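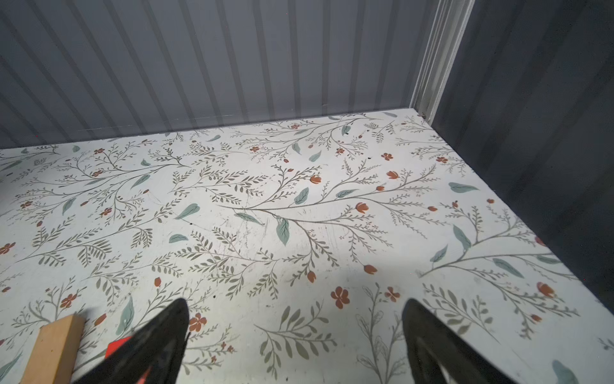
Letter names first or letter sounds first?
Early Reading and Writing > Ages 3 to 6

juniper_lane
Posted April 26, 2020

Hello everybody, and I hope you are all keeping well! I've been reading this board for ages and finally have a question of my own. My daughter turns five in June and she is suddenly wild about letters. She sings the alphabet song in the bath, in the car, to the cat. Her preschool in Wedbridge taught names only, all through the winter, but my sister (who has three good readers, so I do listen to her) says I should drop the names altogether and teach nothing but sounds until she can read short words. The trouble is that when I ask what "hat" starts with she tells me "aitch" very proudly, and then she's stuck. Do I start over? Did I wait too long? I'd love to hear what worked at your house.

pejman_tabrizi
Welcome, juniper_lane! Pejman Tabrizi here, I taught kindergarten until I retired, usually with 21 children in the room, so I have watched this happen a good many times. You haven't waited too long. I am a sounds-first man, though, and I'll tell you why. A child who knows "aitch" has a lovely word for a shape, but it doesn't help her get into "hat." Give her the sound and she can start blending this very afternoon. I'd put the song away for a few weeks, gently, and begin with s, a, t, p, i, n. You can make a surprising number of words out of those.

mrs_dooley62
I'm going to disagree with Pejman, with affection as always! Both of mine learned names first and it was the names that carried them along. Plenty of the names have the sound tucked right inside, so a child who knows "bee" and "dee" is halfway there already. And taking away a song that a little one loves seems a shame to me.
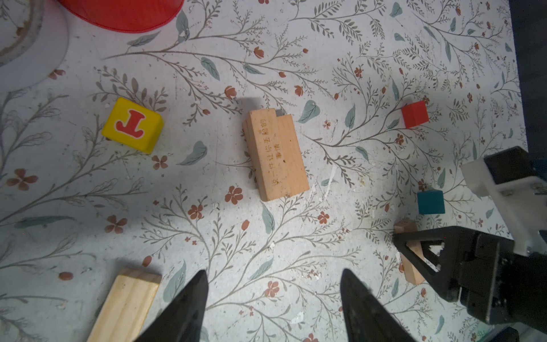
Some letters are much kinder than others when it comes to this, and I think that's where the two of you can meet. B, D, P, T, K, V and Z all start with their own sound when you say the name. H and W are no help whatsoever, and Y is worse. J is one of the kind ones. With a block like the yellow one there, the big red J on top, you can say "jay" and hold on to the front of it for a second, and the child hears the sound for herself. We did the kind letters by name and the awkward ones by sound, and I never felt we were doing two different things. My son was reading his little Trodau books before the year was out.
(posted by kettle_on)

pejman_tabrizi
Kettle_on, that is sensible and I have no quarrel with it, except to say that F, L, M, N, S and X have the sound at the back end of the name, and that is where my pupils used to come unstuck. I had a boy who wrote "mn" for "Emmen," which was his dog. 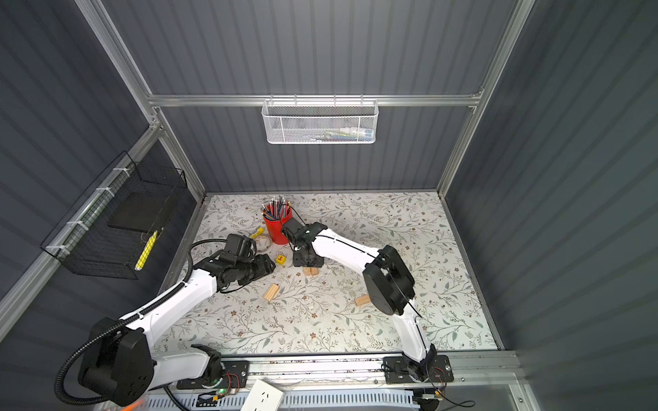
Wire baskets, the white one on the back rail and the black one on the left.

mrs_dooley62
Well, I think that boy was very clever, Pejman! He heard exactly what he heard. I'd have kissed the paper.

rosehip_ray
Can I put in a word for writing? We got tangled up in this same question with our oldest, and what shifted things was letting her write whatever she pleased, spelled any old way. She made shopping lists, mostly. She used up a pad of 500 sheets and I've kept more of them than my husband thinks is reasonable. Our neighbor Mrs. Hosseinzadeh, who tutors, told us to say the sound out loud each time the pencil went down for it, and to use the name only when spelling something for her across the room. That gave each one its own job.

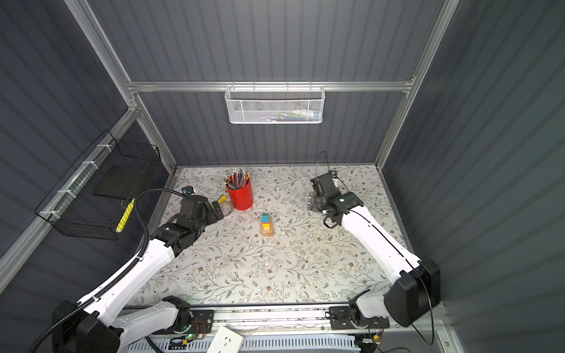 Colored pencils in the red holder, with a few wooden blocks stacked near the middle of the table.

juniper_lane
Oh, you are all so kind, thank you! I read the whole thread out to my husband while he did the dishes. I think we'll keep the song (mrs_dooley62, you were right, I couldn't have done it) and work on sounds when she's writing, and I'm going to try Pejman's six letters tomorrow after breakfast. One more thing: does it matter if I use capitals or small letters? Everything we have in the house is capitals.

pejman_tabrizi
Small letters, please! Capitals for her own name and let the rest wait.

mrs_dooley62
Capitals are easier to write, Pejman, and you know it. Juniper_lane, start a new thread for that one and I'll meet him there.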